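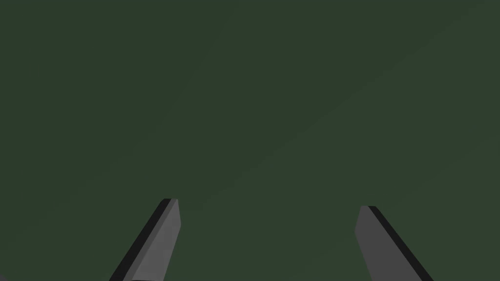
The restaurant guide for Prurndale goes to the printer in October, and I have answers to most of what Zane raised. On the cover, I'd like a plain dark green with no pattern, close to the muted green behind the two gray fingers at the top of this message. It goes well with cream lettering, and it won't fight with the ads on the back. If anyone wants a photo of a plate of food on the front again, please send one this time. Last year we talked about it for weeks and no one had a picture.

On 20 August 2020, Zane Lukoševičius wrote:

> Hi all,
>
> I've read the draft through twice. The listings for the lower valley are fine, but the upper valley looks thin. We have the Sqalli and then nothing until the lake. Is the dairy at the top of the pass still serving lunch?
>
> I'd also like to see prices. Visitors ask me for them more than for anything else. Even a simple low, middle or high would help.
>
> Last point: the text says the Hoketti has been serving trout "forever." Do we have a year for that?
>
> Zane

Taking these in order.

1. Upper valley

The dairy still does lunch, but only soup, bread and their own cheese, and they close when the soup is gone. I think it belongs in the guide. I've written four lines on it and put the phone number at the end, as people should call before making the drive. The bakery next to the church has asked for a listing too. They have three tables and do a good plum cake. I'd put them under cafes and leave the restaurant section alone.

The Sqalli has changed its menu since the draft. The lamb is off until fall and there is a set dinner now, three courses, with a vegetarian version if you ask when you book. I ate there with my brother. The dumplings were very good and the dessert was too sweet for me, but he finished both. I've updated the entry and left out my opinion of the dessert.

2. Prices

Agreed. Low, middle and high will do, printed after the address. I don't want exact prices – they change every season and then we get the letters. Each place can tell us which group it belongs in. Please pass on any answers you already have, with the name of the person who gave them.

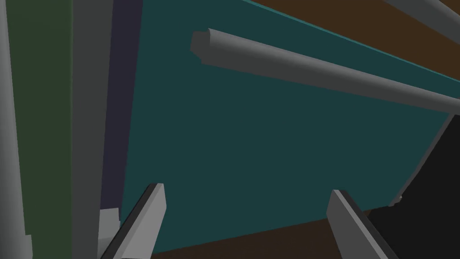

3. The Hoketti and the trout

The house opened as an inn in 1825, according to the family, and the date is over the door. That gives us a year for the inn. For the trout I only have the owner's word that her grandmother cooked it. I suggest "an inn since 1825, known for its trout" and no more than that.

4. Printing and delivery

Ploltar quoted us for 1000 copies, folded, on the same paper as before. Their price is fair and I plan to accept it. Boxes will come to the tourist office, and each restaurant can pick up its own share there. The hotels have asked for theirs to be delivered, so I need someone with a car for one morning.

Corrections to the listings should come to me directly, with the page number. Opening hours are the part most likely to be wrong, so please check those for the places near you.

Brahim El-Sayed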